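Laborbuch Manipulation, Eintrag vom 29. Dezember 2024
Projekt Muderine, Teilpaket verformbare lineare Objekte

Stand: Der zweite Trainingslauf ist durch, Auswertung siehe unten. Checkpoint liegt auf dem Server Vedcombe im üblichen Ordner, Konfiguration daneben. Bitte nicht umbenennen, das Auswerteskript sucht noch nach dem alten Schema.

Ziel der Woche war zu klären, ob die Vorhersage des nächsten Greifpunkts bei verknäulten Seilen besser wird, wenn wir statt der Teleoperationsdaten Aufnahmen aus der Ich-Perspektive zum Vortraining nehmen. Die Teleoperation liefert saubere Gelenkwinkel, aber die Leute arbeiten damit viel zu vorsichtig. Es wird fast immer einhändig am freien Ende gezogen. Mit bloßen Händen geht man anders vor: beide Hände an die Griffe, anheben, Schlaufen fallen lassen, nachfassen.

Datensatz: nach dem Aussortieren nahezu 2000 Clips aus dem Ağca-Bestand vom Oktober, alle mit der Aufgabe »Springseile sortieren und in die Box räumen«. Die Clips habe ich in Phasen geteilt (Suchen, Greifen, Lösen, Ablegen). Die Grenze zwischen Lösen und Ablegen ist schwierig. Yavuz Oral setzt sie dort, wo die Griffe über dem Boxrand sind, ich hatte sie dort, wo das Seil keinen Kontakt mehr zum Haufen hat. Beides lässt sich vertreten, aber gemischt ist es unbrauchbar. Wir nehmen ab jetzt die Definition von Yavuz, meine Labels sind entsprechend nachgezogen.
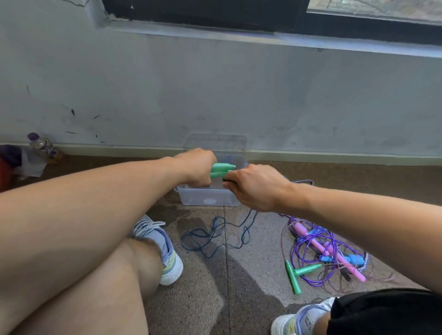 Grenzfall Lösen/Ablegen: mintgrüne Griffe in beiden Händen knapp über dem Rand, dunkelblaues Seil in Schlaufen auf den Fliesen. Nach neuer Regel »Ablegen«.

An diesem Clip sind auch die beiden Hauptprobleme der Segmentierung zu erkennen. Erstens das transparente violette Seil: Die Maske reißt an den glänzenden Stellen ab, und der Tracker macht daraus mehrere kurze Objekte. Zweitens das schwarz-weiß gestreifte Seil. Dort springt die Zuordnung zwischen den Abschnitten, sobald ein Griff darüber liegt. Der lange rosa Griff wird dagegen stabil gehalten und eignet sich als Anker für die Registrierung. Der Sonnenfleck auf dem Boden stört weniger als befürchtet. Die Box ist durchscheinend und wird vom Tiefenschätzer zum Teil der Wand zugeschlagen, deshalb bestimme ich den Rand vorerst von Hand.

Trainingslauf: Encoder eingefroren, nur der Greifpunktkopf trainiert, 12 Epochen. Danach Feinabstimmung auf den alten Teleoperationsdaten. Vergleich gegen die Basislinie ohne Vortraining, gleiche Startwerte, gleiche Testszenen auf dem Birent-Aufbau.

Ergebnis: Bei einzelnen Seilen kein Unterschied, den ich vertreten möchte. Bei Haufen mit mehreren Seilen wählt das vortrainierte Modell häufiger einen Griff als ersten Kontaktpunkt und seltener die Seilmitte. Das wollten wir haben. Der zweiarmige Zugriff kommt allerdings nur zustande, wenn beide Griffe nah beieinander liegen. Liegt einer verdeckt im Haufen, wartet der zweite Arm in Ruhelage und der Versuch läuft in die Zeitgrenze. Von 5 Durchgängen mit verdecktem Griff sind 2 so abgebrochen worden. Für eine Aussage ist das zu wenig, aber das Muster ist beide Male dasselbe.

Vermutung: Im Ich-Perspektive-Material verdecken die Unterarme beim Nachfassen einen Teil des Haufens, und der Kopf lernt, dass die zweite Hand erst kommt, wenn beide Griffe sichtbar sind. Prüfen ließe sich das mit künstlicher Verdeckung im Training. Yavuz schlägt vor, zuerst die Phase »Suchen« getrennt auszuwerten. Einverstanden, das ist billiger.

Offen:
Masken für transparente Seile nachziehen, vorher mit Yavuz klären, ob wir sie als eigene Klasse führen.
Zeitgrenze im Testskript protokollieren, derzeit steht im Log nur »fail«.
Handgelenkkamera am linken Arm neu kalibrieren, der Versatz ist seit dem Greiferwechsel größer geworden.
Verdeckungstest erst starten, wenn die Auswertung von »Suchen« vorliegt.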